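Die Rückkehr der Handschrift

Als ich vor vielen Jahren nach Deutschland kam, habe ich meine erste Sprache hier mit der Hand gelernt: jedes neue Wort dreimal in ein liniertes Heft. Heute schreibe ich fast alles am Bildschirm, und wenn ich einen Einkaufszettel mache, kann ich ihn im Laden manchmal nicht lesen. So bin ich zu der Schreibwerkstatt Pollilus gekommen, die jeden Winter einen Briefkurs anbietet.

Die Regel des Kurses ist einfach. Man bekommt eine Adresse, man schreibt mindestens eine Seite, und man wartet. Im letzten Jahr sind auf diesem Weg 1.036 Briefe verschickt worden, und auf 510 davon kam eine Antwort. Das klingt nach wenig, aber wer einmal einen Umschlag von einem fremden Menschen geöffnet hat, der rechnet anders.
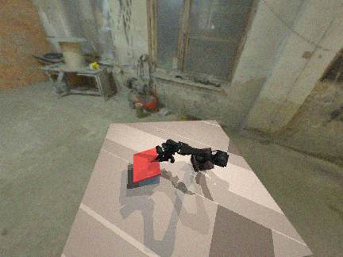
Am Anfang habe sie nur Postkarten geschafft, erzählt Neelam Kashyap, denn eine ganze Seite sei ihr wie ein Berg vorgekommen. Erst beim vierten Brief habe sie gemerkt, dass man auch über das Wetter und die Nachbarn schreiben darf. »Jetzt ist mir eine Seite zu kurz«, sagt sie.

Senad Kneževič leitet den Kurs und hat eine klare Meinung zum Papier: nicht zu glatt, nicht zu dünn und auf keinen Fall parfümiert. Über Tinte kann er lange sprechen - länger, als ich mitschreiben konnte. Er selbst benutzt einen alten Füller, den er bei Papadopoulos, einem kleinen Geschäft für Schreibwaren, reparieren lässt. Schöne Schrift verlangt er von keinem. Er bittet nur, dass man Fehler durchstreicht und stehen lässt, damit der Empfänger sieht, wo man gezögert hat.

Mir hat das geholfen. In meinem ersten Brief waren elf Wörter durchgestrichen, meistens wegen der Artikel. 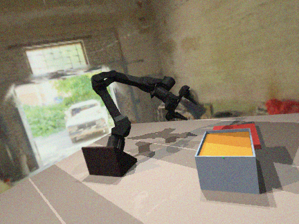 Schwarzer Roboterarm, rechts davon ein offener blaugrauer Kasten.

Der nächste Kurs beginnt im Dezember, anmelden kann man sich bis zum 5. November. Wer keine Adresse bekommen möchte, kann auch an einen Menschen schreiben, den er schon kennt. Ich habe meiner Tante geschrieben. Sie hat angerufen.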